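Software notes: the bathroom planner grows up a little

Those of you who read the March issue will remember that the cleaning stack had one opinion about toilets, which was that they are cylinders. This was fine for driving past one. It was less fine for cleaning one, and Farzana Bugti has spent the spring replacing that opinion with something closer to the truth.

The new model treats the toilet as three bodies: a bowl that stays put, and a seat and a lid that share a hinge line but move on their own. Each of the two moving parts gets an angle, and each angle gets a confidence. The planner will not send an arm over the rim until it believes both parts are up. The old planner believed whatever it had been told at startup, a habit it shared with several of us.

Most of the trouble came from glossy white plastic in front of glossy white plastic. With both parts raised, the depth readings for the seat and the lid smear into each other, so Farzana now fits the opening in the seat first and works outward from there. The yellow strip gets its own color mask, and any depth points that land on it are dropped before the fit. Glass is handled by a module called Khattak, whose whole job is to tell the arm planner that a shower panel exists even when the depth sensor swears it doesn't.
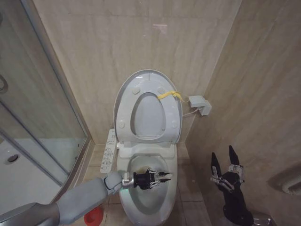
Why not just have the robot remember where the lid is after it moves it?

It does remember, and the memory is used as a starting guess. The trouble is that lids creep, people come in, and a stored angle never finds out about either one. The estimator takes a fresh look before each arm motion and throws the guess away if the two disagree by more than 8 degrees.

Necati Türkmen, meanwhile, has been working on the wrist view. The head camera is good for deciding where to go and poor at the last stretch, where the robot's own hands tend to fill up the picture. Control now passes to the wrist camera on final approach. The handover used to come with a small lurch, which Necati described in the log as "a greeting." He has since blended the two estimates over 10 control cycles, and the greeting is gone.
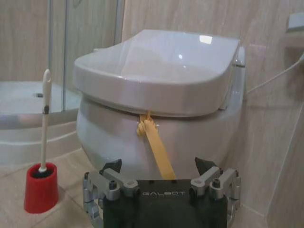

The blend has a cost. While it runs, the arm moves at reduced speed, and a full approach takes 2 seconds longer than it did in the last release. Bezawit Mamo thinks we can win most of that back by starting the blend earlier, while the base is still settling. Necati thinks the base is never really settled. Both positions are written up in the Gendholm tracker, at length.

Straps and cords remain the weak spot. The planner has no proper model for anything floppy, so it wraps such things in a fat keep-out region and lets the gripper in only when a task names the object as a target. It works, in the way that never leaving the house works.

The release is tagged 2021-06-04. If you maintain your own launch files, the old "toilet_static" flag has been removed, and setting it will now stop the planner at startup with an error message Talha Arain wrote after a long day. Bugs go to Talha, who has asked that you attach the log this time.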